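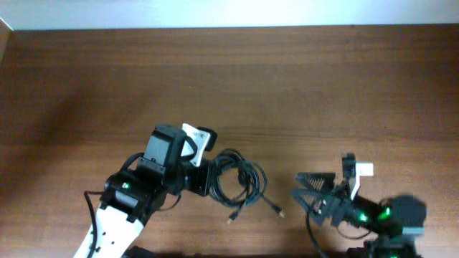
Alquilar o comprar, otra vez la misma conversación

Llevo desde mayo dándole vueltas a este asunto y os debía una entrada larga, así que poneos cómodos (yo ya voy por el segundo café). Todo empezó cuando mi amiga Esi Gbeho me llamó para contarme que en Isia, el barrio donde vivimos las dos, pedían por un piso como el suyo una cifra que me hizo repetir la pregunta. ¡Y sin ascensor!

Yo no soy economista, ya lo sabéis, pero me gusta hacer cuentas en la cocina. La mía es muy casera: divido el precio de venta entre lo que se paga de alquiler en un año y miro cuántos años salen. Cuando llegué al barrio, allá por el 2000, los números eran otros y con paciencia una se animaba a firmar. Ahora el resultado me da vértigo, y eso que no cuento la comunidad, ni el seguro, ni la caldera que siempre se estropea en invierno.

Esi dice que da igual, que los precios suben y que quien espera pierde. Puede ser. Su hermano pensaba lo mismo en Katitz y tardó nueve meses en vender, con dos rebajas por el camino y un disgusto considerable. A mí me inquieta sobre todo esa seguridad con la que hablamos todos, como si el ladrillo tuviera prometido por escrito que nunca va a bajar. Los tipos de interés pueden cambiar, y una hipoteca variable se lleva muy mal con las sorpresas.

De momento sigo de alquiler, con mi casera de siempre y mis geranios, y lo que ahorro lo voy dejando en un depósito aburridísimo. La semana que viene iremos a ver un piso en la calle Avcı, por curiosidad, o eso le he dicho a Esi. Ya os contaré qué tal la cocina y cuánto piden.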